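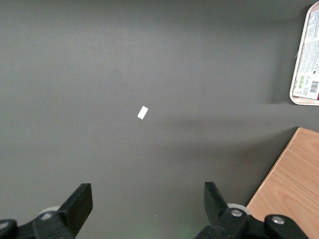 Which words on a food label does this dataset cover?
It covers the storage and use-by wording printed on chilled and ambient food packs, typed out as printed, with a code saying what kind of instruction each line is.

Wudlow Storage Wording List

A plain text collection of 3000 lines of storage wording from food packaging, sorted into 17 instruction types. It was put together for people who write, check or translate labels, and for anyone who wants to search how the same instruction gets worded by different packers. The name comes from the market town where most of the packs were bought.

What is in the download

lines.csv holds the main list, one instruction per row.
types.csv holds the 17 instruction types with a short definition for each.
packs.csv holds one row per pack, with the food group and the kind of packaging.
changes.txt lists corrections by version.

Columns in lines.csv

line_id: a number, never reused. If a line is withdrawn the number goes with it.
pack_id: links to packs.csv. Most packs have several lines.
text: the wording as printed, including capitals and odd punctuation. Line breaks on the pack are replaced by a single space.
type: one of the 17 codes.
legible: y or p. A p means part of the line could not be read, and the missing part is marked with three full stops in square brackets.
note: free text, mostly empty.

How the lines were collected

Packs were bought in ordinary shops or kept back from household shopping. Each label was typed by one person and checked against the pack by a second. Where the two disagreed, the pack was looked at again and the reading agreed between them. Lines that stayed in doubt were marked p and left in.

Only the storage, use-by, freezing and once-opened wording was typed. Ingredients, nutrition tables, addresses and marketing copy were left out. Cooking instructions were left out too, except where a storage instruction sits inside one ("cook from frozen, do not refreeze" is in the list as two rows).

Printed dates were replaced with DATE and batch codes with BATCH. The place where the date sits in the sentence is kept, as in "Use by DATE, see lid".

Instruction types

The full definitions are in types.csv. The ones people ask about most:

KEEP_COLD is any instruction to refrigerate, with or without a temperature.
ONCE_OPEN is a time limit that starts at opening. "Consume within three days" goes here only if the pack mentions opening.
FREEZE_OK and FREEZE_NO are permission to freeze and a warning against it. "Suitable for home freezing" is FREEZE_OK.
REFREEZE is kept apart from FREEZE_NO. Version one mixed them up and this was a nuisance to undo.
SEE_ELSEWHERE is a pointer to another part of the pack, such as the base or the film.

A line that carries two instructions is split where there is a comma or full stop to split it at. Otherwise it takes the code of whichever instruction comes first, and the second is given in the note column.

Known problems

Ready meals and dairy are over-represented. There is very little fresh fish and no baby food.

247 lines are marked p. Nearly all come from shrink film or from labels that wrap round a curved edge. Drop them if you need whole sentences.

Wording from the same packer repeats a great deal. Exact repeats were kept, so a plain count of phrases tells you what was in the shopping basket and says little about the trade as a whole. For counting, remove repeats on the text column first.

Packs with two languages have only the English typed. Whether to add the others is still open.

Temperatures are left as printed, so "5C", "5°C" and "5 degrees C" all appear. A script that treats them as different will give odd results.

Related lists

The Fendisano set covers allergen wording and uses the same pack_id numbers, so the two can be joined. The Toivonen set is older and covers Finnish packs. Its types are close to ours but do not match one to one, and the Branwood conversion table should be used to move between them. The table does not yet handle SEE_ELSEWHERE.

Use

Free to use and copy with a mention of the Wudlow list and the version number. Please do not use it as advice on how long to keep food. The wording belongs to the packs it came from, and the same product may carry something different now.

Corrections

Send the line_id, what it says now and what it should say. A photo of the label helps if you have the same pack. Corrections are gathered up and go into the next version, normally in May. Bigger changes to the types are held back until there are at least 30 lines affected.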